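Kirinside bench pad, blue-grey
Small parts pad for sorting and assembly tables
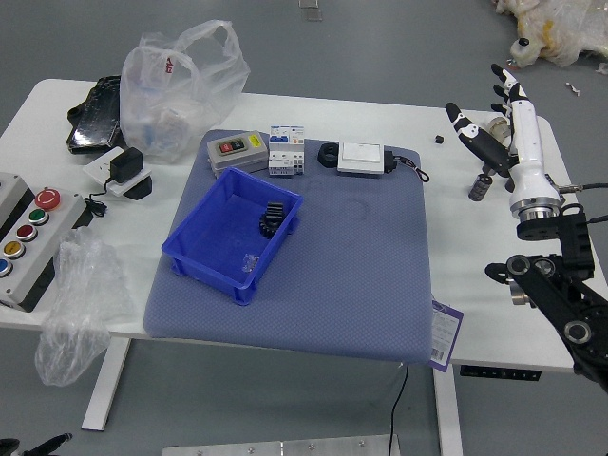
We were not keen to stock a bench pad. Most of the ones we've been offered are place mats with a higher price on them, and a folded tea towel does the same job. The Kirinside got in because Yutong Lu kept one on the sorting table from May onward and wouldn't give it back.

What it does: stops switches, breakers and gears from skating about on a smooth white tabletop, and takes the clatter out of setting them down. An open plastic tray sits on it without wandering off every time you reach in. The fabric has a fine dotted texture and the colour is plain enough that a black gear shows up well.

What it doesn't do: the supplier's sheet calls it "professional grade", and we asked what that meant and got no answer. It is not sold as anti-static, so don't put bare boards on it. It is not heat rated either. Keep the soldering iron somewhere else. Very small clear bits of plastic are still easy to lose, whatever the brochure says about visibility.

It also marks. Leave something heavy and round on it overnight and you'll get a ring. Ours mostly came out after a day, but not always.

Price: $40
Pack of 8: $225
Tray: not included
Cleaning: damp cloth, dry flat, no tumble dryer
Returns: 40 days, unused, tag still on

The Ginaneo pad is cheaper and thinner. Deming Yuan at our Utdale counter prefers it and will tell you so. If you only sort parts now and then, he's probably right.

Pick up from Utdale or add to your next order.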